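Lò Buckwheat Seat Cushion, Standard Size

In stock in oat, charcoal and brick. Ships in its own cotton bag.

I started making these because my office chair hurt, and I was too cheap to buy another one. The old chair was fine for an hour. After that I'd be perched on the front edge, or sitting on one foot, or getting up to look in the fridge again. I tried foam, and I tried gel (which got hot and then slid off the chair and took me with it). Then Chiến Nông, who rents the bench next to mine at the Irimthorpe workshop, lent me a floor cushion stuffed with buckwheat hulls. I put it on my chair for a morning and never gave it back. Sorry, Chiến!

The Lò is what came out of that, after a lot of trimming and restuffing. A floor cushion is too tall for a chair, so I made mine low and wide, with a baffle sewn down the middle to stop the hulls from all running off to one side when you lean over to pick up a pen.

What's in it

The filling is buckwheat hulls and nothing else. They're the dry outer shells left over when the grain is milled, light and curved like tiny cups, and they shift around until they fit whatever is sitting on them. Then they stay put. You don't get that slow sinking feeling you get with foam. It's firm! If you like a chair that swallows you, please don't buy this cushion, because you'll send it back and I'll be sad about it.

The inner bag is tightly woven cotton with a zipper along the back edge, so you can take hulls out or put more in. The outer cover is a heavy canvas from Noltex, the same stuff I use for my tool rolls, and it comes off for washing. I've been through three other canvases and this is the only one that didn't go shiny where you sit. There's a carry loop on one side too. I added it for myself and then people started asking for it.

Size and weight

Width: 378 mm
Depth: 378 mm
Height: varies with how full you keep it
Weight as shipped: 1376 grams
Sections: 8, four on each side of the baffle

Yes, the measurements are metric. My cutting table is metric, and every time I convert by hand I get something wrong, so I've quit. It fits an ordinary desk chair with a bit of seat showing at the sides. It does not fit a bar stool. Measure your seat before ordering if your chair is a narrow one or has arms that curve in.

The weight is worth a thought as well. It's a lot heavier than foam, which is great for keeping it on the chair and less great if you were planning to carry it to work on a bike. Catríona Quinlan does carry hers on a bike and says it's fine, but she also moves pianos.

Who it suits

Mostly people who sit for long stretches and can't do much about the chair. I sell a lot of them to people who work at shared desks, where the chair you get is the chair you get. Bookkeepers, front desk people, folks who do bench work in the morning and then have to type it all up after lunch. Youssra Ezzat bought one for her records room, and now there are several in there and apparently they have initials on them in marker.

If you spend the day switching between a stool and a desk chair, I'd leave the cushion at the desk. On a stool you're up and down too much for the hulls to settle, and you won't get much out of it.
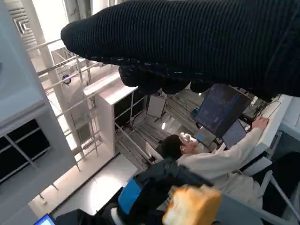 White coat, white desk, and a big dark monitor.

Desk height matters here, and I should talk about it, because it's the thing most people write to me about. When you put a firm cushion on a chair, you're sitting higher than you were. Your elbows come up and your knees come up, and a desk that used to feel right can feel low. Drop the chair a bit to make up for it. If your chair doesn't drop, take a few scoops of hulls out and try again. I keep mine only about two-thirds full and I like it much better than when it was packed tight.

And give your monitor a nudge while you're at it. I spent most of February thinking the cushion was giving me a stiff neck, when all that had happened was I was now looking down at a screen I used to look straight at. One fat dictionary under the screen and it went away.

Breaking it in

The first few days it will feel like sitting on a bag of gravel. I'm saying so up front because it's the subject line of half my email. New hulls are stiff and crisp, and they need to be sat on. Knead it with your hands before you sit down, pushing from the corners toward the center, then sit, wiggle, and leave it alone. By the end of the second week most people have stopped noticing it, and that's what you want from a cushion.

It rustles! Softly, a bit like walking on dry leaves, and only when you move. I like the sound. Po-yen Chou, who does my sewing on the big orders, can't stand it and uses one of the wool ones instead. If you share a very quiet room or you're on calls all day with a sensitive mic, have a think about that before ordering.

There's also a smell when you open the bag. Toasty, a little like a cereal box. It fades in a week or so with the window open.

Washing and care

Cover: machine wash cold, hang to dry. The dryer will shrink it, and then you'll be wrestling it back on like a wet sock.
Inner bag: empty it first, then wash it by hand.
Hulls: never wash them. Pour them onto a sheet in the sun for an afternoon and pour them back. Do this on a day with no wind. Ask me how I know.

If you spill coffee on it, get the cover off fast and most of the time the inner bag will be dry. If the hulls do get soaked, replace them. Wet hulls go moldy and there's no saving them. A refill bag is on the accessories page and covers one full cushion with a little left over.

Hulls break down slowly with use. Mine get a top-up when the cushion starts feeling flat, a couple of handfuls at a time. Keep the small bag of spare hulls that comes in the box; that's what it's for.

A word about allergies: if you or anybody you live with is allergic to buckwheat, please skip this one. The wool version (the Vararis) has no grain product in it at all and is sewn on a separate table. It's softer and warmer and it doesn't have the baffle.

Colors

Oat is the undyed canvas, with little flecks in it. Charcoal hides everything except cat hair. Brick is new this year and came out a shade more orange than the swatch I approved, but I've decided I love it. The carry loop matches the cover on all three.

Canvas lots vary a bit. If you're ordering several and want them to match, put a note on the order and I'll cut them from the same bolt.

What people have told me

"I hated it for four days and now I take it to the movies." Thiện Từ

"Bought one, then bought one for my mother, who gave it to her sister, so now I need another one." Youssra Ezzat

"Heavier than I expected. Very good in a truck." Catríona Quinlan

I've shipped 294 of these so far in the standard size. A deeper one for tall people is on the bench now, and I'm still arguing with myself over the zipper.

Shipping and returns

I pack orders in the morning and they usually go out the same day. Send it back within a month if you don't get along with it. I'll ask you to keep the hulls (put them on your garden, they're lovely around tomatoes) and just return the cover and inner bag, so the postage isn't awful.

If you're not sure about size or filling, write to me through the contact form with the width of your seat and how many hours you usually sit. I answer after supper, most nights.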